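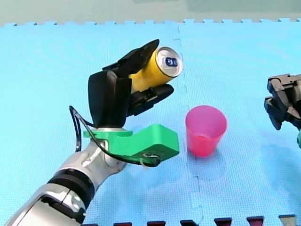 ## Going back to a place you lived in as a child – worth it?

**marshwren** · October 21, 2024

I've just come home from Bilholm and I'm bursting to talk to somebody about it, so you lot are getting it.

We lived there for two years when I was at primary school. Dad had a job at the harbour office, and then he didn't, and we came back inland. I hadn't set foot there in more than 20 years. In my head it was all wind off the estuary, a bus shelter with a green roof, and a sweet shop run by a man who shouted at seagulls. Lovely memories, mostly, but very small ones, like things kept in a tin.

Well, I went! I stayed at a guest house on Funum Road and walked everywhere. The bus shelter is still there, although the roof is blue and my mother swears on the phone that it was always blue. The sweet shop is a place called Minhas now and does the best cheese scones I've had in my life. I climbed up to the chapel by the old steps (356 of them, it's painted on the wall at the bottom to put you off) and I remembered the smell of the handrail before I'd even touched it. Iron and salt. I had to sit down.

The landscape got me most of all. I used to tell people Bilholm was flat and grey. It's hardly flat at all, and in the morning the mud goes a sort of pewter pink. How did I miss that? I suppose I was looking at crabs.

So has anyone else done this? Did it add to the place for you, or spoil it?

---

**oldtowpath**

Spoilt it, I'm afraid. I went back to Puddale a few years ago and wish I hadn't. The lane where I learned to ride a bike is a through road. The orchard's gone. What bothers me is that I can't get at the old version any more. If I try to picture the orchard I get the parked vans first.

Glad you had a good time, though. The mud sounds splendid.

---

**kettle_on**

I love this thread already. Marshwren, did you find your actual house?

I went back to ours last spring and stood across the road like a burglar until the woman came out to do her bins and asked if I was all right. I explained, and she took me straight round the back to see the pear tree, which my grandad planted! It's enormous! She gives the pears away in carrier bags. I cried on a complete stranger and she gave me a bag of pears out of the freezer, so they were more of a slush by the time I got home, but still.

---

**marshwren**

Kettle_on, that's wonderful. I did find the house. It was smaller, as everybody warns you, but the odd thing was that the front step was *higher* than I remembered. I'd have expected a step to shrink along with everything else. I didn't knock. There were bikes in the hall and someone practising the trumpet, badly, and I thought they had enough going on.

Oldtowpath, I'm sorry about the orchard. Have you ever tried writing down what you remember of it? I started in the guest house, only to keep myself busy while it rained, and I filled pages. The dog next door. The name of the boy who ate chalk.

---

**Heino Šimkus**

I will disagree with writing it down afterwards. Write it down *before* you go. I made this mistake with the village where I spent my summers. I went, I came home, I wrote, and everything on the page was what I had seen that week with children added to it.

My sister wrote hers first, then visited, and put her corrections in the margin in a different ink. Hers is much better to read. She has our aunt's kitchen with the stove on the left, and in the margin: "Right!! Definitely right!!" She left the mistake in. I think the mistake is the most interesting part, as she had cooked in that kitchen in her dreams with the stove on the left for most of her life.

---

**marshwren**

Oh, that's brilliant. I'm going to steal the different ink. Too late for Bilholm, but we also had a winter in a rented cottage up past Puddale (hello, Oldtowpath!) and I haven't been back there at all.

---

**oldtowpath**

Past Puddale on the reservoir side, or up the hill? If it's the hill, I delivered papers up there.

And no, I've never written any of it down. I'm not a writer. I'm also not convinced that correcting it is a good idea. Why would I want my aunt's stove moved? If it's been on the left all this time and has done no harm, leave it where it is.

---

**kettle_on**

I'm with Oldtowpath on the stove but with Heino on the writing. Write it and then don't check it!

---

**Heino Šimkus**

Then you have written a story. I have nothing against stories. But if your children read it they will believe the stove.

---

**bramblejelly**

Let them believe the stove, surely? My dad's accounts of his childhood were about half true on a good day, and I wouldn't swap a word. He had a hill behind their farm that got steeper every Christmas. I finally saw it after he died and it's a gentle slope with sheep on it. I laughed out loud, and then I walked up it very slowly, the way he used to tell it, stopping to get my breath where he always stopped in the story.

I'd say go back, by the way. Go in bad weather if you can. Everyone visits old places in sunshine and then wonders why they don't feel right.

---

**marshwren**

Yes to the weather! The moment Bilholm really came back to me was in a proper sideways downpour, on the sea wall, with my hood up. I could hear the rain on the hood and I was eight. In the sun it was just a pretty town.

Oldtowpath, it was the hill. White gate, and a water tank we weren't allowed to climb on.

---

**oldtowpath**

I know the gate. There was a goose.

---

**marshwren**

THERE WAS A GOOSE. I'd completely forgotten the goose! It had a name, a person's name, something like Gordon?

---

**oldtowpath**

Graham. It had me off my bike more than once. All right, I'll give you that, I haven't thought about Graham in years and I've been grinning at the screen. I might get a notebook.

---

**Heino Šimkus**

Write down the goose before you ask anybody else about the goose.

---

**kettle_on**

And which side of the gate it stood on, please. Oldtowpath and Marshwren separately, no conferring.

---

**marshwren**

Left. I've put it in blue ink. Off to look at trains to Puddale, and I'll take a waterproof.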